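Packaging and the Small Shop
Course handout for unit 8: Choosing, Storing and Reusing Packaging

Read this before the session. The words you need for the written task are explained in the text. 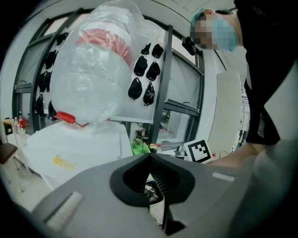 1. What packaging has to do

A package has a job before the sale and a job after it. Before the sale it must keep the goods clean, whole and easy to move. After the sale it must survive the way home, and then somebody must throw it away, wash it or use it again. When students make a list of the functions they usually remember the first part very well and forget the second.

In this course we use four words for the functions: contain, protect, inform, carry. A paper bag of flour contains and carries, and it informs if something is printed on it. It protects quite badly against water. A tin does all four, but the customer cannot see inside it and it costs more to make.

Please use these four words in your written task. Other books have longer lists, and you may read them, but marks are given for the four.

2. Primary, secondary and transport packaging

Primary packaging touches the goods. The bottle is primary packaging for the oil. Secondary packaging keeps several units together or presents them on the shelf, for example the cardboard sleeve that holds yoghurt pots. Transport packaging is what the driver sees: boxes, stretch wrap, pallets, crates.

A common mistake is to decide the type by looking at the material. A clear plastic bag can be any of the three. If bread lies in it, it is primary. If it holds ten small packets of seeds which have their own paper, it is secondary. If it is a large liner put over goods in a crate so that dust stays out, it belongs to transport. Always ask what is inside and where the package is removed.

3. Clear or not clear

Clear film is popular with shopkeepers because customers like to see what they buy. It also shows damage quickly, and so the person who unpacks the delivery can send a broken item back on the same day.

There are also problems with it. Light goes through, and light is bad for oil, dried herbs, tea and many dyed fabrics. Clear film also looks old very soon. After it has been folded a few times it gets white lines, and then goods that are perfectly fresh can look as if they have been on the shelf since January.

For goods that suffer from light, choose one of these:
- brown paper with an inner lining
- a tin or a dark jar
- clear film inside a closed box, opened only at the counter

The third choice is often the cheapest for a small shop, but it needs discipline from the staff. A box that is left open all afternoon protects nothing.

4. Case: the shop at Grurach

Grurach is a small town with one general shop, which sells dry food, household goods and some toys. The shop bought its bags from a wholesaler called Plolesik, in packs of 50. There were three sizes, and all of them were stored under the counter in the same drawer. The staff took whatever bag was on top. Small goods went home in large bags, and the large bags were always finished first.

The owner made two changes. The sizes were separated, with the small bags nearest to the till, and customers were asked if they wanted a bag at all. The second change was not easy — some customers felt that the question was rude. The staff learned to ask while they were still passing the goods over the counter, and to ask it in the same tone for everybody.

Later the shop also began to take back clean bags. This part of the case is discussed in class, so think about these points before you come:
- Where would you keep returned bags, and who checks them?
- Which goods must never go into a returned bag?
- What would you say to a customer who brings back a dirty one?

5. Storing packaging

Packaging is also stock, and it should be stored like stock. Paper takes water from the air and becomes soft. Film becomes stiff in a cold room, and near a heater its layers can stick together. Tape loses its grip when it is kept in the sun.

Keep everything off the floor, in its outer wrap, and use the oldest first. Write the month of delivery on the side of the box and not on the lid, or you will have to move the whole pile to read it.

Anything that will touch food must be stored apart from cleaning products, even if both are closed. Smells travel through thin film more easily than most people expect.

6. Words for the written task

Barrier: how well a material stops water, air, light or smell.
Film: a thin, flexible sheet of plastic.
Gusset: the folded side of a bag, which lets it open wider.
Liner: a bag or sheet placed inside a stronger container.
Void fill: paper or other soft material that stops goods from moving in a box.

7. Written task

Choose one product that you have at home and that came in at least two layers of packaging. Keep all the layers. Describe each layer with the four words from section 1, say which type it is, and suggest one change that would use less material. Explain also what could go wrong with your change — a suggestion without any risk is normally one that has not been thought through.

Hand in two pages at most. A drawing is welcome and does not count in the length. Bring the layers with you to the session, clean and flat if possible. We will compare them with the sample packs from Grirnell, which are kept in the teaching room.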